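Inicio Reseñas Entrevistas Club de lectura Contacto

Lucie Zacharias contesta al teléfono a las ocho de la mañana y ya lleva dos horas escribiendo. «Es que si espero a desayunar me entra el sentido común», dice, y se ríe. Su segunda novela, Bunthorpe, me tuvo despierta dos noches seguidas, ¡y eso que la primera me había costado terminarla!

La historia transcurre en un internado junto al mar donde Pillay, la narradora de dieciséis años, encuentra las cartas de una alumna desaparecida. «Empecé con 24 cartas y una chica que las leía. Pillay no tenía ni nombre», recuerda. El primer borrador pasaba de las 300 páginas; el libro se ha quedado en 191, y se nota en cada capítulo (el del faro es una maravilla).

Buena parte del recorte se lo debe a su editor en Ullitz, Dong-hyun Koo. «Me devolvió el manuscrito con 113 notas. Lloré con la primera y le di la razón en casi todas».
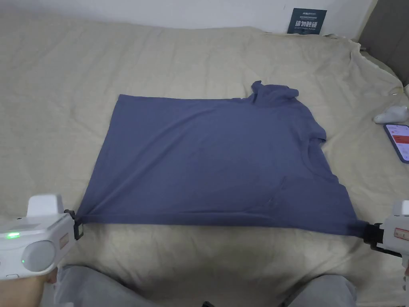
Le pregunto por el final, que en nuestro club dividió a todo el mundo. «Me escriben lectoras furiosas, y me encanta. Yo tampoco le he perdonado a Pillay lo que hace con la última carta».

Ahora trabaja en Mustus, una historia de fantasmas con dos hermanas y un molino. Saldrá en junio, si Koo no le manda otras tantas notas. «Las cubiertas no me las enseñan hasta el final, pero he pedido que sea verde. Muy verde».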